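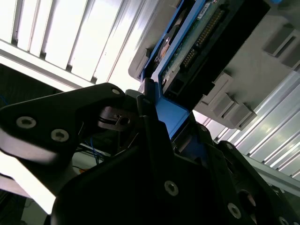

Hard disk in its blue caddy, Zesurley workshop.

Rolix computer reuse project
Progress report to the Paulauskas Fund, 5 July 2022

1. Where we are now

In this period we have received 150 desktop computers, all from the offices in Ornovlow which closed last December. They were delivered in two lots. The second lot came later than we had agreed, and for this reason the sorting of parts began 14 days behind the plan. We have recovered half of this delay and expect to recover the rest before the next payment is due.

The hard disks are our first concern. The donor has asked that each disk is registered by its serial number before the computer is given any other work. The disks which sit in plastic caddies are quick to handle and need no screwdriver. We keep the caddies together with the computers, as new ones are difficult to buy separately and a computer without its caddy is worth less to the schools.

2. Power supplies and cables

Power supplies are tested on the bench with a simple load. We do not open them. When a unit fails, we write the fault on the test sheet and the unit goes to the recycling company, complete with cables. In the Dell computers we also look at the capacitors on the motherboard, at the fan, and at all connectors. Thin fan wires need special attention, they are easily trapped when the cover is closed.
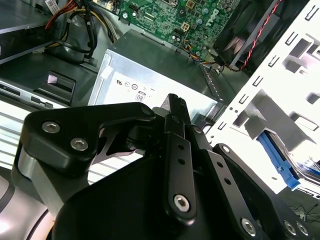 3. Cases and small metal parts

The cases are worked on lying on the side, with the cover removed. This is more comfortable than the standing position we described in the first plan, and small screws do not fall under the board so often. Loose brackets were a problem in the spring. They were put in one common box and later we could not say which bracket belongs to which model.

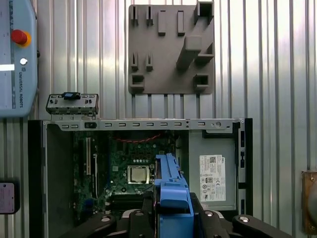
We have therefore bought 7 drawer units with labels, one for each model family. The cost was 1,059 euros, which we ask you to accept under the budget line for workshop equipment. The invoice is in annex B.

4. Next period

We will finish the disk register and send it to the donor. The first computers for the schools should leave Zesurley after that. We still need your written answer about the transport cost, as it was not included in the agreement.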